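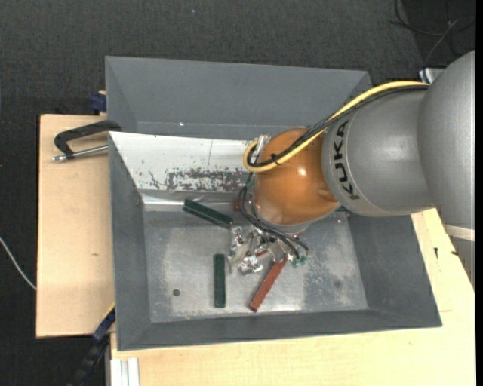
A reader in Soltholm wants to know why we keep going on about the Moon being a nuisance, when it's the only thing most people ever look at through a telescope. Fair point, and well made, and I'm sorry if last month's grumbling put anyone off! The letter went on to ask what you can see with a small scope and a bright Moon in the way, so let me have a go at that.

Newsletter > Looking Up > June

First of all, don't wait for full Moon. I know it's tempting, because there it is, big as a dinner plate over the garage, but the sun is shining straight down on it and there are hardly any shadows, so everything looks flat. Go out around first quarter instead and follow the line between the dark part and the lit part. That line is called the terminator (no relation), and along it every crater rim and mountain throws a long black shadow. You can sit there for an hour and watch a peak catch the light – one little spark out in the dark, and then a bit more of it.

Then there are the double stars, which don't mind moonlight one bit. Albireo is up in the east these evenings, one star gold and the other blue, and I have never shown it to a child who didn't want a second turn. Even a cheap scope splits it nicely at low power.

Which brings me to power. The box my first telescope came in promised 474 times magnification, and I believed it, bless me. What I got was a gray wobbling blob. These days I hardly ever go past 300, and that's on the big club scope on a very steady night. Start with your lowest eyepiece, find the thing, get it sharp, and only then move up.

We'll have both club telescopes out on the Rarnen field this month, starting at 9:30 p.m. if the sky is clear. Bring a jacket, as it gets chilly up there even in summer, and give your eyes 15 minutes away from your phone before you try for anything faint. The gate on the Dedura side will be open, and please dim your headlights as you turn in.

Filed under: Stargazing, Letters, Club Nights

Contact the editor | Back to top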